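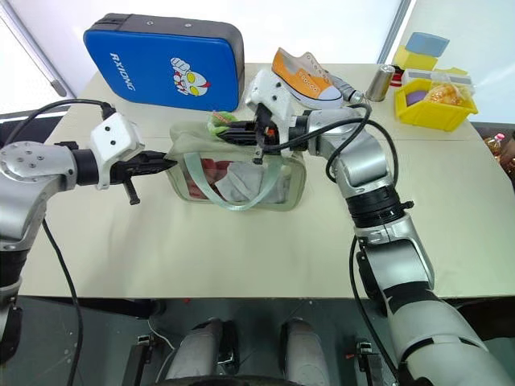 **Mamcombe, 11th July**

## Review: Karnen two-arm packing unit

The unit was assessed on filling a clear plastic bag with soft, light goods. Over 200 cycles, the right gripper failed to release its item 10 times. In 2 of those cases the arm withdrew with the strap handle caught and no alarm was raised. The operator used the stop button.

Reach and arm coordination were satisfactory. Fault reporting was not. Purchase is not recommended until the release check is corrected. A retest of 100 cycles is planned for December.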